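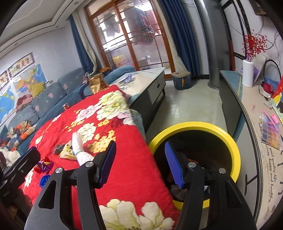 Progress report to the Wirkine Fund, second period
Project: restoration of the model of the ferry Culgate
Prepared by Serena Morelli, workshop lead
19/10/2023

Where we are

The hull is sound, the deck is back on, and the funnel is once again vertical. When I wrote to you last the funnel was leaning aft at an angle that visitors kept describing as jaunty. It had been glued that way by somebody with strong convictions and a great deal of epoxy, and getting it off took longer than anything else in this report.

For new readers at the Fund: Culgate is a shipyard-style display model of a paddle ferry, 76 inches long, built plank on frame and then repaired by several generations of people who each disagreed with the last. You awarded us 4,000 dollars to make her fit for exhibit. We have spent a little over half of it and have receipts for all of it, including the one that went through the wash.

Hull

We stripped the port side back to bare wood in July. Under the black paint was green paint, and under the green was a layer of brown filler that had been used to fair the whole run of planking from the paddle box to the stern. Once that was off we found 14 planks with splits and two that had never been fastened to anything at the forward end. They had been held in place by the filler and, I suppose, by habit.

All 14 split planks were repaired where they sat, with thin glue worked in from the outside and clamped over waxed paper. The two loose ones came off. One went back on. The other broke while I was steaming it, and its replacement is new basswood, stained on the inner face so that a future restorer can tell it from the original. I have marked it on the plan as well, in case that future restorer is as suspicious as I am.

The starboard side was better. It needed sanding, two small graving pieces near the waterline, and an apology for everything I had said about it in the first report.

Primer is on. The first coat went on during a humid spell and dried with a texture like orange peel, so it came off again. The second coat is good. Topcoats will wait until the paddle boxes are fitted, as we would only be touching up scratches otherwise.

Deck and fittings

The old deck planking was paper, printed with lines and varnished. It was a nice piece of printing. We lifted it in three sheets, which are now stored flat in a folder, and laid a new deck in holly strips with the seams darkened by pencil. The caulking lines are straight for most of the length. Around the engine hatch there is a short stretch where they are less straight, and a ventilator will be standing in front of it.

Of the deck fittings, the following are finished: both hatches, the helm, the benches on the forward deck, and 16 of the railing stanchions. I turned the stanchions from brass rod on the small lathe, and I'm pleased with them. The earlier plan was to cast them in white metal from a Gurex mold kit. We tried that for one evening. The results looked like a row of melted candles and have been put in a jar on the windowsill, where they serve as a warning.

Ship's boats are half done. The davits are not started.

Paddle wheels

This is the part of the project that is behind. The original wheels had feathering floats, which in real life meant the blades stayed close to vertical as they went through the water. At this size it means a lot of tiny linkages that want to be made all at once, to the same length, by someone with no other plans. I have made one complete wheel. It turns. It also clicks once each revolution, and I have not yet found out why.

The drawings we were working from, the Fekete set, show the port wheel only and note that the starboard one is "same, reversed." It is not the same, reversed. The eccentric on the starboard side sits farther forward on the surviving bracket, and I lost almost a full week to believing the drawing over the model. The second wheel is now being built to the bracket.

Money

Wood, glue, and paint came in under budget. Brass came in over, mainly because of the lathe work described above, and the Gurex kit has to be counted as a loss (the supplier does not take back opened kits, and ours was very opened). The two roughly cancel out. We are not asking for more money. We would like permission to move what remains in the "casting" line over to "brass," which is an accurate account of where it is going anyway.

The display case is still a single figure in the budget with no quote behind it. I had one quote in hand, but it was for a case two inches shorter than the model.

Changes to the plan

In the application we said we would fit working lights. I would like to drop this. The wiring would have to run up inside the new deck beams, and any repair later would mean lifting planks that I have only just laid. The lanterns will be made and painted and will not light up. If the Fund feels strongly about the lights, please say so before the deckhouse goes down for good – after that I will be much harder to persuade.

We also said the rigging would be cotton. It will be linen, laid up here on the ropewalk. It holds its shape better and has less fuzz. The cost difference is too small to argue about.

Next steps

Finish the starboard wheel and find the click in the port one.
Fit paddle boxes, then topcoats on the hull.
Remaining stanchions, then the rails.
Davits and the other half of the boats.
Deckhouse, once we have heard from you about the lights.
A quote for a case that the ferry fits inside.

The next report will follow at the usual interval. The folder with the old paper deck is available if anyone from the Fund would like to look at it when they visit; please ask before opening it, as the varnish flakes.

Serena Morelli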